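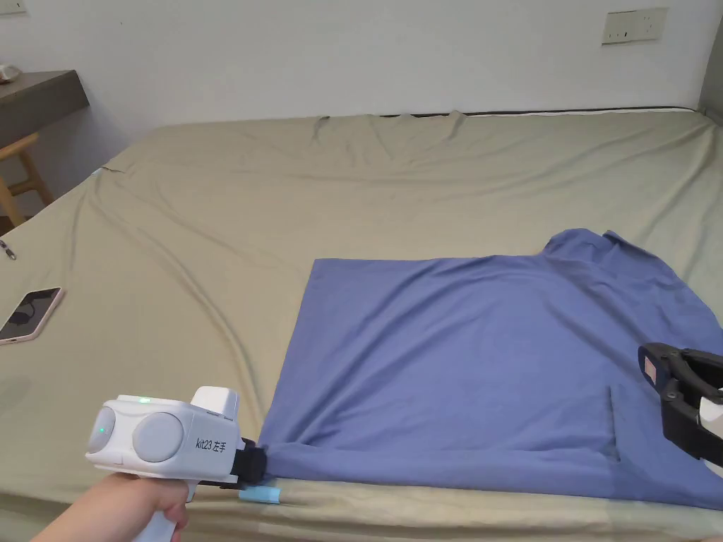 Student project: folding a garment with two hand-held grippers, where to start the fold?

woojin_c
Wednesday, 21:40
Hello all. I am in the second year and our team (me, Si-eun and Ah-rin) has the cloth folding task for the robotics course. We record the folding by hand with two grippers, left and right, and later the arm must learn it. We have 241 recordings now and 200 were accepted by our tutor. The others were refused because the cloth slipped out at the lower corner.
My question: do you pinch the corner first, or the middle of the hem? We take the lower left corner with the left unit and bring the right one in after.

Iraklis_M
Middle of the hem. The corner is a bad place, the jaws hold only one layer and the second one stays behind. We did this in our club with the Landeck set and changed after 2 evenings.

sieun.kwon
I am from the same team, and I don't agree with Iraklis. If I take the middle, both sides hang down and I need one more move to make it flat. With the corner I see the fold line from the beginning.

cbeaulieu
Which surface are you working on? We used a hard table and the finger could not get under the fabric at all. A bed is softer, so you can press the tip down a little and close.

woojin_c
A bed, with a plain sheet. The pressing works, but then sometimes I pinch the sheet also – this is the other problem.

cbeaulieu
Then pull the sheet tight before each take. Wrinkles under the shirt are easy to catch.

Iraklis_M
Or choose a thicker sheet. And Si-eun, one more move is not a tragedy if it succeeds every time. What does your tutor count, the moves or the finished folds?

sieun.kwon
Finished folds, but there is a time limit also. I still prefer the corner.

ahrin_ban
Could we record 5 of each and compare? I can do it tomorrow after the lecture. Please leave both units on the charger, last time the left one was at half.

woojin_c
OK. I will put the results in this thread, also the bad ones.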